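Zócalo del procesador

El zócalo del procesador es la pieza de la placa base que recibe la unidad central de proceso y la conecta con el resto del ordenador. Casi todo lo que hace la máquina pasa por él, y sin embargo la mayoría de los usuarios no llega a verlo nunca, porque vive escondido bajo el disipador desde que el equipo sale del taller. En los modelos de contactos planos, los más corrientes en las estaciones de trabajo de oficina, las patillas finísimas están en la propia placa y el procesador lleva por debajo unas superficies doradas que se apoyan sobre ellas. Un marco metálico con bisagras sujeta el conjunto, y mientras no hay procesador conviene que una tapa negra de plástico guarde los contactos del polvo y, sobre todo, de los dedos.

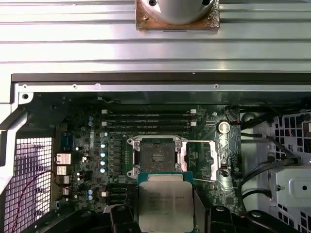
Lurport, 2021-09-06

La colocación es una operación breve, pero agradece un poco de calma (¡y buena luz!). Se tumba la caja sobre una mesa firme, se desconecta la corriente y se retira el panel lateral. Después se suelta la palanca, se levanta el marco y se presenta el procesador bien horizontal, haciendo coincidir las muescas de sus bordes con las del zócalo. Tiene que asentarse por su propio peso, sin empujarlo; si baila o queda inclinado, se levanta en vertical y se vuelve a empezar. Al cerrar la palanca se nota cierta resistencia, que a los principiantes les suele dar un susto y que es del todo normal.

Parveen Kodikara, en el manual de mantenimiento que preparó para el taller Kasten, recomienda dejar la memoria para más tarde y trabajar con las ranuras vacías, ya que así la mano entra con más holgura. El mismo manual recoge 2,120 intervenciones en equipos de sobremesa, y en casi 2,000 de ellas no hizo falta desmontar la placa base. 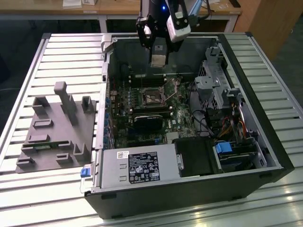

El acceso al zócalo depende mucho de la distribución interior de la caja. En las torres amplias se llega sin mover apenas nada, mientras que en las compactas hay que apartar antes el disipador, algún conducto de aire y, con mala suerte, hasta la fuente. Una tarjeta gráfica montada en horizontal por debajo del zócalo, por ejemplo, puede quedarse en su ranura durante toda la operación, aunque los mazos de cables negros que cruzan sobre la placa sí merece la pena recogerlos a un lado, con un poco de cinta si se resisten. La jaula de los discos rara vez estorba.

Una vez cerrado el marco se extiende la pasta térmica, se monta el disipador apretando los tornillos en cruz y se enchufa el ventilador. La tapa de plástico se guarda en una bolsita, con el nombre del modelo apuntado, porque es la mejor protección si algún día la placa tiene que viajar sin procesador.

Categorías: Placas base | Componentes de ordenador | Mantenimiento y montaje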